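Three grippers, one bathroom

The job sounds dull. Pick up a toothbrush in its sleeve, put it in a drawer, don't knock the cup over. Do it again. Then do it with a different hand bolted on.

Senyo Bonsu has been at it since seven in the morning and is on his second flask of tea. He looks after grippers for Henard, a small outfit that wants robots to get hotel bathrooms ready between guests, and by the end of January he has to pick one. Three candidates. One budget. A spreadsheet with 926 attempts in it so far and a column headed "daft reasons".

"Warehouses are easy," he says. "Boxes. Boxes want to be picked up."

Bathrooms don't. Shiny stone, shiny taps, shiny basin, and everything small comes wrapped in something that slides. Berenice Ayala, who does the cameras, reckons she has spent more time on reflections than on any other single problem. The tap shows up twice to the head camera – once on the counter, once in the wall behind it – and early on the arm went for the wrong one. More than once.

Her answer is two views. The head camera gets the layout: tray, basin, soap dish, what's where. The wrist camera takes over for the last 10 centimetres, when the fingers are in the way of everything else. Neither is much good alone. The wrist view has no idea where the tray is, and the head view can't tell a sachet from a bit of glare. 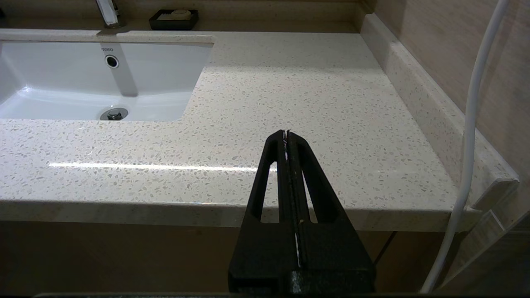
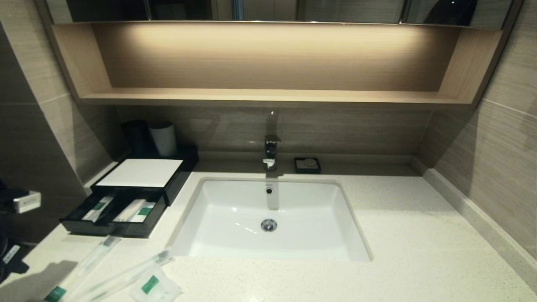 The hands

First up, the Sultberg. Parallel fingers, narrow at the tip, very simple. Opens, closes, thats it. Bonsu likes it because he can fix it with one screwdriver and because the tips get under the edge of a toothbrush sleeve without much fuss. What it hates is soap. A wrapped bar is fine if you come at it square, but a few degrees out and it squirts off sideways. He has a bruise from one.

Next the Espinoza, three soft fingers, quiet, rather lovely to watch. Soap no problem at all. Cups, brilliant. Flat things, hopeless – it paws at a sachet like a cat at a window. It's also the slowest of the three by a distance, and a cleaner has 13 rooms to get through on a shift, so slow matters.

Then the Todo, which is a suction cup with ideas. Quickest by miles on cards and notepads. Crinkly wrapping lets the air in though, and the pump makes a noise Ayala describes as "a hoover having an argument". Guests next door would have veiws on that.

The scores

Over 500 of the logged attempts are on wrapped items, and here the Sultberg is in front. Not by a lot. The Espinoza drops fewer things once it has hold of them, the Sultberg gets hold of more in the first place. The Todo is third, and Bonsu thinks that's partly unfair, as he'd only been sent the one size of cup.

Cameras made more difference than anyone had planned for. Turning the wrist exposure down cut the missed grabs on every hand, including the one Bonsu had already written off. Ayala is being fairly decent about this. She has mentioned it only four times while I've been here.

Could you have two hands and swap? They tried. The swap takes longer than the picking, and the arm needs somewhere to park the spare, and there isn't any somewhere in a bathroom. So it'll be one.

Bonsu won't say which. He has ordered softer pads for the Sultberg's fingertips, which might be a clue. They're due at lunchtime, and after that it's back to the soap.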